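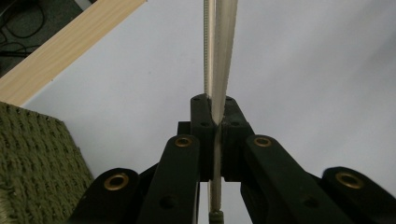
The Plandidero hand gripper holding a flat stick in its jaws. Dark green molded links, brass-colored rings at the pivots.

Plandidero Hand Gripper – Classroom and Club Kit

Starar Workshop > Student Projects > Grippers and Linkages

The Plandidero is a hand-held gripper kit for robotics clubs, middle and high school classes, and anyone who coaches a team and wants students to build something that really grabs. It started as a club project at the Iglesias after-school program, where Itziar Ortuño's students needed a gripper they could work by hand before they had a robot to put it on. They drew it, broke it, drew it again, and by July of that year they had a version everybody wanted to take home. We cleaned up the files, wrote a build guide, and have been shipping it to other clubs ever since.

What we love about it is how much you can see. The links are wide and flat, the pivots are right out in the open, and when you move one arm you can follow the motion all the way up to the jaws. Students who glaze over at a linkage diagram will sit and open and close this thing for ten minutes, and then they start asking why the jaws stay parallel (good question – there's a whole worksheet on it).

In the kit

Printed link set, dark green
Left and right jaw blocks, with screw holes on the top faces for adding your own pads or fingers
Brass rings for the main pivots
Pivot pins, jaw screws and a hex key
Handle and trigger set
Spare inner links
Printed build guide and student worksheets
Download code for the part files, including a version sized for smaller print beds

You supply a small screwdriver and something to pick up. Craft sticks, markers and foam blocks are all good first objects.

Specs

Model: Plandidero Hand Gripper, rev 2
Length assembled, with handle: 400 mm
Weight assembled: 134 g
Age: 10 and up, with an adult nearby for the ring pressing step
Build time: one long class or two short ones
Motor: none in the base kit, mount pattern included on the handle
Color: dark green (other colors if you print your own)

Changes in rev 2

The first version had plain holes at every pivot, and they wore out of round faster than we liked. The main pivots now take brass rings, pressed into the rounded ends of the arms. The difference in feel is huge! The arms swing smoothly and the jaws come together in the same spot every time. The jaw blocks are also thicker, so the screws have more plastic to bite into.

The extra round holes lower on the inner arms are still there. Leave them open or use them to tie on a return spring, a string or a sensor bracket. One team ran a rubber band between them in the first week and we liked it so much that it went in the guide.

If you have a rev 1 gripper, you can upgrade it with the link set and ring pack. The handle is the same.

Building it with a class

Lay out all the links first and have students match them left to right. The inner and outer arms look alike in a pile, and mixing them is the most common mistake we hear about. Press the rings in before any pins go in. Set the link on a flat scrap of wood, start the ring with your thumb, and finish with a clamp or an arbor press. Please don't let anyone use a hammer.

Snug the pivots until they hold, then back off a quarter turn. If the jaws meet unevenly, loosen both jaw screws, squeeze the handle closed, and tighten them again with the jaws touching.

For pairs, we suggest one student on the left side and one on the right. They meet at the jaws, which makes for some very lively negotiating.

Things to do once it works

The worksheets have a full set of activities, and these are the ones coaches write to us about most.

Stick relay. Teams pass a craft stick from gripper to gripper down a line of tables. Harder than it sounds, because flat sticks like to twist when they aren't square in the jaws.

Pad test. Screw on different finger pads – rubber, felt, sandpaper, bare plastic – and find out which holds best on a slick surface. Students make their own chart.

Link swap. Print a longer or shorter inner link, guess what will happen to the jaws, then try it.

Motor up. Teams that are ready can add a servo and turn the hand gripper into the end of a robot arm. The mount files fit the Verenus arm that many clubs already own, and there is a blank plate for everything else.

From the club

"My group had two returning students and a room full of beginners, and the gripper put them on even ground," writes Yichen Ye, who coaches the team at Verenus Hall. "They could feel a bad pivot with their hands. When we moved on to motors they already knew what smooth was supposed to be like."

Care and spares

Wipe the links with a dry cloth. A tiny drop of light oil on the brass rings is fine, but keep it off the jaw faces. Don't leave the gripper in a hot car, as the printed parts can sag. Spare rings, pins, jaw blocks and single links are all sold separately, and any link can be reprinted from the files.

Files and license

Part files are free for classroom and club use. Change them, remix them, put your team name on them. If your students come up with a better jaw, send it over! Two of the finger designs in the current download came from student teams, and their names are in the guide.

Related items

Plandidero ring and pin pack
Plandidero link set, rev 2
Servo mount plate, blank
Finger pad sampler

Page updated May 19, 2023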